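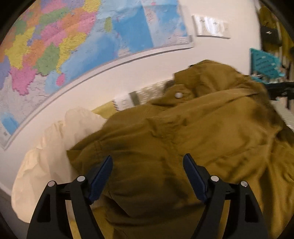 How long does it take to record an album?

Four days, if Alwood have only given you four days.

We had the back studio at Alwood, Monday to Thursday, and 11 songs. Nine songs really. Two were Akby humming into his phone in a car park.

Davoud Akbari. Akby to everyone but his mum. Bass, most of the words, all of the arguments. I drummed. Sointu Vuorinen played keys and did the sums, and she'd done them on the train down and didn't like them.

"We've got money for tape or money for dinner," she said.

"Tape," said Akby.

So, tape. Toast for dinner.

Monday was fine. Monday's always fine, you're just moving mics about. Got Cornstead down in three goes, the long version with the slow bit at the end. It's about the town we come from, or the bus out of it. Akby sang it with his eyes shut and his shoes off and came in a bar late on the last verse, and it was better late so we left it.

Tuesday he didn't turn up.

Rang him. Nothing. Rang again at ten, at eleven. Sointu made tea and then made it again becuase the first lot had gone cold with us looking at it. The engineer read a magazine about boats. Clock on the wall the whole time. Loud clock. We had to take the battery out before we could record anything, and even then I kept hearing it.

"Do the drums," Sointu said.

"To what?"

"To what's in your head."

So I did the drums to what was in my head. Four songs' worth, no bass, no voice. Counting the words under my breath and leaving room where he'd go. You know where a person goes after nine years. There's a hole and you play round it.

He came in at half past six. Coat on, bag on, standing there in the door like he'd come to read the meter.

"I've had a call from Tehrani," he said.

Tehrani was the singer we'd opened for in August. Big hall, more than 400 in, all of them at the bar till we'd finished. Her bass player had gone home with a bad wrist and she wanted Akby. Whole tour. Ten weeks, proper money, somebody else carrying the amp.

"When?" Sointu said.

"Friday."

"This Friday."

"Yeah."

I said well done. I did say it. I hit the floor tom at the same time though, so I don't know if he heard.

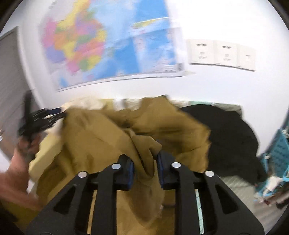 Khaki heap, black beside it.

Wednesday we did everything. I mean everything. Bass on four songs before lunch, bass on three more after. He played sitting on the floor with his back to the amp so he could feel where the low notes were. No chat. Sointu put her keys down in one go each and wouldn't hear them back. Just waved her hand, next, next.

About midnight she stopped in the middle of a chorus.

"It's in the wrong key," she said.

"It's been in that key for two years," said Akby.

"It's been wrong for two years. You can't reach the top one. You shout it."

He thought about that. Then he laughed, first time since Monday, and we took it down a tone and he sang it so quiet the engineer had to get up and shut the other door. I used brushes. I hate brushes. That's the one people ask for now.

Thursday was the two out of the phone. We sat round it on the carpet and listened to him hum in a car park with lorries going past. Sointu found the chords. I found not very much, a tambourine, and a chair leg I could hit. The second one had no words and there wasn't time to get any, so he hummed it again, the same, and she said leave the lorries in, so thats the lorries you can hear.

Finished at ten to eight. Out by eight or they charge you, 70 an hour.

Packed the van in the rain. He carried the amp himself, wouldn't let me take an end.

"I'll be back for the gigs," he said.

"What gigs?" said Sointu.

"There'll be gigs."

She hugged him very fast, got in the front and put the radio on. Some brass band. He knocked on the roof twice, and I pulled out.

We've sold 1053 of them. Sointu keeps the number on her fridge and rubs it out with her thumb when it changes. He rang last night from a hotel, wanting to know what key we'd put it in, the quiet one. Tehrani wants to sing it.

I told him I'd have to ask Sointu.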